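3.2 Water, songs and the naming of the steps at Altby

The stepwell at Altby is a joy to work on, because the building and the stories told about it can be read side by side. In the first part of this section we looked at the masonry. We now turn to the names, which in our view have been badly neglected. Each of the 14 landings has its own name, and older residents still use these names when giving directions inside the well. Muli was able to record them all over two visits in October, walking down with a different guide each time, and the lists agree on every landing except the fourth.

Most of the names refer to water: how high it stood, how it sounded, who drew it. The third landing is called Gachanja, after a singer said to have performed there at dusk for the ruler's household. Kulkarni has argued that the singer was added to the story late, when the upper gallery was repaired. We find this persuasive, and it makes the tale more interesting! A repair that needed a story tells us a great deal about what the well meant to the people paying for the stone.

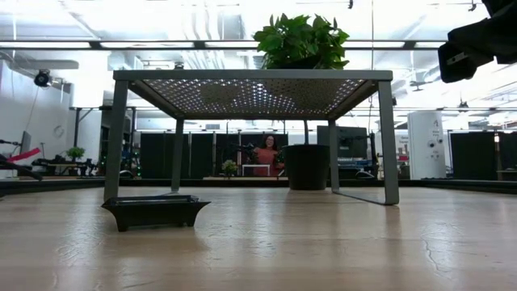

Figure 3. Potted plants and a gray metal side table, Altby.

The songs themselves survive in two versions. Ekwueme's version has four verses and names the landings from the top down, so that the listener descends with the singer. The version Chege collected is shorter and runs the other way, starting at the waterline - a wonderful find, as it matches the order in which the landings would appear as the water dropped in the dry months. Rweyemamu was the first to notice this match, and we have built on his reading here.

If he is right, the shorter song worked as a kind of calendar. People could tell from the lowest dry landing how far the season had gone, and the verse gave them the word for it. The fourth landing, where our guides disagreed, is also the one the shorter song skips. We return to that gap in Section 3.3, together with the mason's marks on the east wall.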